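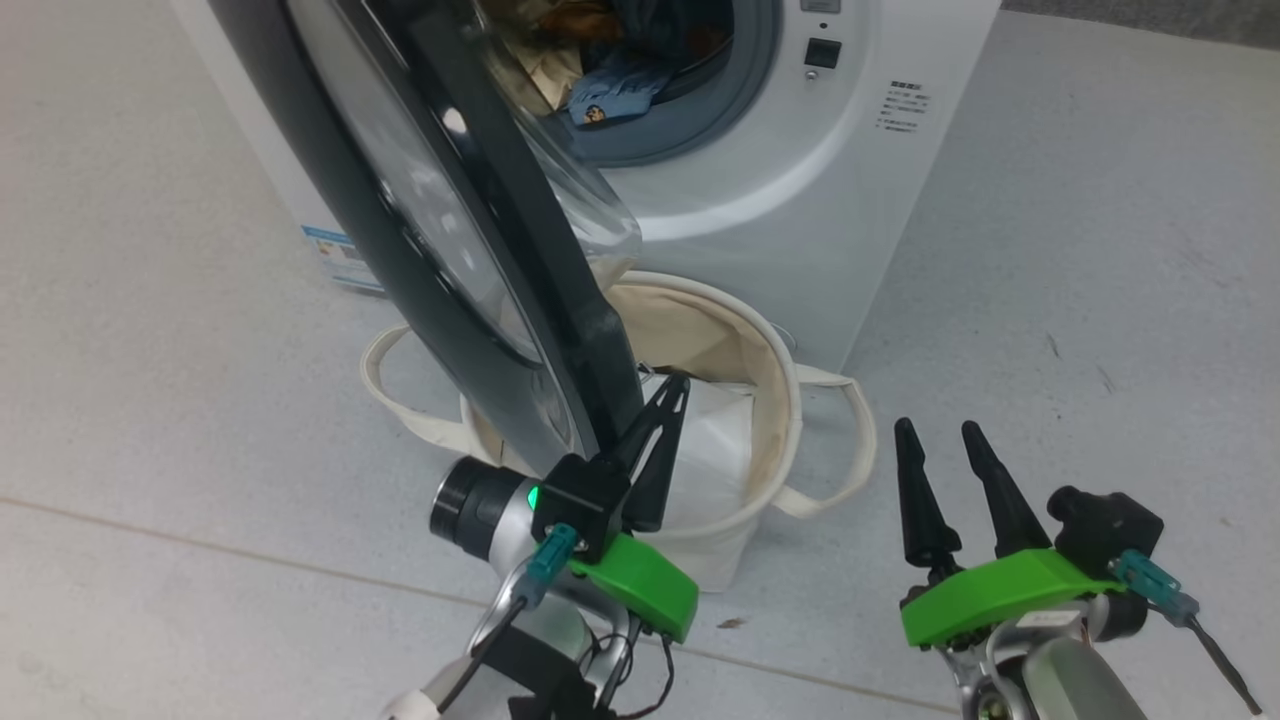 Last edited in March, 9:40 pm

Back from Emilside and I am so tired my eyelids hurt, but I want to get this down before it all runs together. We sang! In front of actual people! Danuta says the hall holds 70 and every chair had a coat on it, so I'm calling that a full house.

The first half went better than the rehearsal. The altos came in early on the Hutsuliak piece (my row, I'm afraid, and I was right there with them) but Darius just kept his hand going and we caught up by the second line. My mother couldn't tell. My sister could, and she let me know at intermission with her eyebrows.

I had a bad minute before the solo. My mouth went completely dry and I couldn't think of the first word, and it's "O", for heaven's sake. Then the piano started and there it was. I don't remember much of the middle. I remember the high note because I'd been dreading it since the leaves came down, and it was fine - a bit thin, but fine. Danuta squeezed my elbow so hard when I sat back down that I've got a mark.

Afterward there was the usual crush around the coffee. A man from Havley told me he used to sing bass there and they had 8 basses at one time. We have two, and one of them has a cough. I told him when we rehearse, and then I told him again while he was putting his coat on.

The collection for the new piano came to $1,482, and the goal was 1,000! Darius read the number twice and went a bit pink.

Now I'm home and the laundry is still waiting for me, of course. Life goes on.
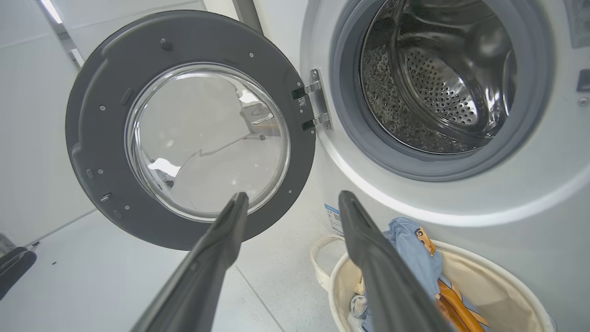 Washer with the door open.

I should write down what Darius wants for next time so I don't pretend I never heard it. He wants us to learn the Sodia songs by heart, all of them, no folders. I hate singing without a folder. I never know what to do with my hands. Danuta says to hold them in front like I'm carrying a small bird, and now I can't stop thinking about the bird.

Drank two cups of tea with honey and my voice is still down in my shoes. Going to bed. Call Mom tomorrow about her scarf, she left it on the back of the chair.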